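Notebook, laundry cell
27/06/2023
Present: me, Sakda (driving), Panya (resets), Chanida in and out

Started late. The left wrist on Filgate was complaining again at power-up and Sakda homed it three times before it would hold zero. Same fault code as last week. I've asked for the wrist to be swapped and been told it's within tolerance. Fine, but I'm writing the code down every time it shows up, and today it showed up twice more before lunch.

Target for the task "clothes out of basket, into washer" is 2000 episodes by the end of next month. We have 313 that I would call usable. Kanyarat's sheet says more than that, but her sheet counts anything with a success flag, and the success flag is set by whoever is driving, with a foot pedal, at the moment they feel they're done. I went back through a batch from Friday and found episodes flagged good where a sleeve was still hanging over the door gasket. If the washer door can't shut, the load isn't in. We need to agree on that in writing before anyone collects another week of it.

Proposed wording, to be argued over:
Success = every garment fully inside the drum, basket back on the floor or held clear, both grippers open and out of the door opening. Anything short of that gets the partial flag. Partials are kept, but in their own folder.

Sakda thinks this is too strict and will halve our rate. Maybe it will. I'd sooner have half as many and know what they are.

Morning block

Ran 40 episodes, mixed loads. Panya did the resets and, as usual, reset beautifully. That is a problem. He puts the basket down in nearly the same place every time and drops the clothes in with the same fluffed-up look, so that the top piece is always easy to pinch. No one's laundry looks like that at home. I asked him to tip the clothes in from a bag with his eyes shut. He did it, and the next few episodes were noticeably uglier, with two dropped items and one long fight with a pair of trousers. Good. More of that please.

Also asked for the floor tape marks to come up. They were put down in March so the basket would be repeatable for the first demo, and they've stayed. If every episode has the basket on the same spot, the policy will learn the spot and we'll all be very impressed until somebody kicks the basket.

Driving style is another thing. I can now tell Sakda's episodes from Chanida's without looking at the log. Sakda goes quickly and corrects late. Chanida hovers, and there are long pauses in her files where nothing moves while she makes up her mind. When we trained on both together the arms hovered too, sometimes until the timeout. Lakshmi's view is that more data will wash this out. My view is that we've been told that at every meeting and the arms still hover. Suggest we trim the idle stretches from a copy of the set, train on both versions, and compare. It's a day of work and then we'd have an answer.

Lunch. Argued about the word "natural" in the Hata spec. They want natural human-paced handling. Chanida asked whether they'd timed a human. They hadn't.

Afternoon block

Worked on the two-handed part, where both arms have hold of the basket area at once. I think this is the hardest bit of the task and the one we have the least of, and it's also the bit that drivers skip if they're allowed to, by picking pieces out one at a time with the basket on the floor. That works and counts as success under the current wording, so of course they do it. From now on, I want the method noted in the episode comment: "lift" or "pick". We can't balance the set if we don't know what's in it.

Things I don't like about the lifts:

The head view. With the basket raised it blocks a good part of what's behind and below it. The driver has the room to glance at. The model only gets the camera views. So I suspect some of what looks like skill in the demos depends on information that never gets recorded. Test: have Sakda drive a set on the headset feed alone, curtain drawn. He isn't keen.

Dark clothes. Black next to navy next to brown is close to one lump in the video once it's been compressed. The annotators at Clalivus have been labelling these as one garment about as often as not, going by the handful I checked. Either we send them better frames or we stop paying for garment labels on dark loads.

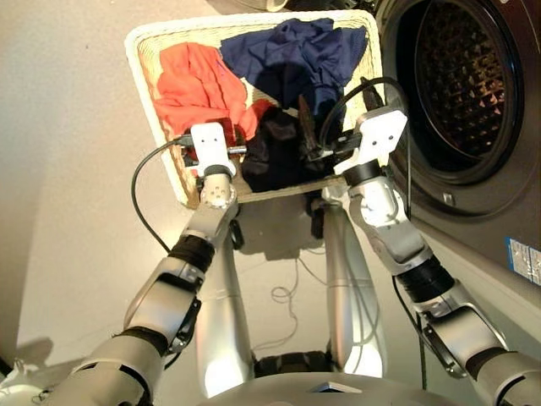 Head cam, basket up, both grippers in. Orange-red is easy. Black, navy and dark brown are the trouble.

Pulled that one up on the big monitor for Chanida and Panya and asked them separately how many garments they could see. One said three, the other four. I make it four, with a small brown one poking up between the black and the navy. If two people who handle these clothes all day can't agree, I don't see what we expect from a label done in a hurry by someone who has never seen them.

Cables too. They loop past both grippers, and one runs up beside the navy piece. I'd like to know whether the segmentation ever takes cable for a drawstring or a strap. Meesuk's script can mask them, supposedly. I haven't seen it run on our footage, only on theirs. The wires on the floor need tidying either way, and that's a ten-minute job with some ties.

Numbers: the pitch to Hata said 3000 episodes would give a policy that handles "unseen household loads". I can't find where that figure came from. Lakshmi thinks it was carried over from the towel folding work, which had one kind of towel, on a table, with no appliance. I don't believe it transfers. I'd like a curve before we promise anything further: train on what we have, then on half of it, then on a quarter, same evaluation loads each time, loads which have never been in the collection pile. If the curve is already flat, then more of the same won't help and we need to vary something.

On evaluation loads: someone has been borrowing from the held-out bag. The striped shirt turned up in the training pile this afternoon. Bag is now in my cupboard. Ask me for it.

To do
Success wording round to everyone (me)
Tape off the floor (Panya, done before he left)
Bag-tip resets from now on, basket position varied
"lift" / "pick" in the comment field, starting tomorrow
Recheck Friday's flags against the door (Chanida)
Idle trimming, copy of the set only (me, with Kanyarat if she has time)
Curtain test (Sakda, under protest)
Ask Meesuk for the mask script and run it on our own video
Left wrist: log the code, chase again

Shut down at ten to six. Left wrist threw the code once more on parking.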